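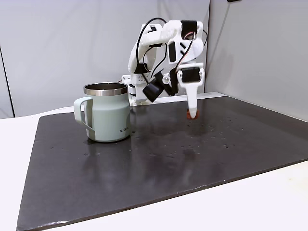 8th January. Back at the bench after the break, and the first job was the ride-on scooter battery packs that have been sitting on the shelf since before the holidays, the ones for the Kinoshita kids' scooter we're reviewing for the summer gift guide. I ran the first pack down at a steady load and got 651 watt-hours over the whole set of cycles, a bit better than I'd feared. I would like to do the button wear test next.

Bench notes | Toys & Rides | Batteries

The Flastel charger is slow but well behaved. It took nearly 300 minutes to fill the second pack, and the case stayed comfortable to hold the whole way through, so I'm happy to leave it on the list for families. The Clestari one is quicker, though the plug is a snug fit and I can picture a small rider giving up and leaving it half in. Worth a line in the write-up, I think.

Brakes tomorrow. The rear lever on the Eken has gone a little spongy after 19 laps of the car park, and I'd like somebody lighter than me to have a go before I blame the cable. Please don't adjust it in the meantime – I've put tape on the barrel so we can tell. Spare grips are in the grey tub, and we're down to 5 tubes of the good grease.

Home Reviews Gift Guides Workshop Contact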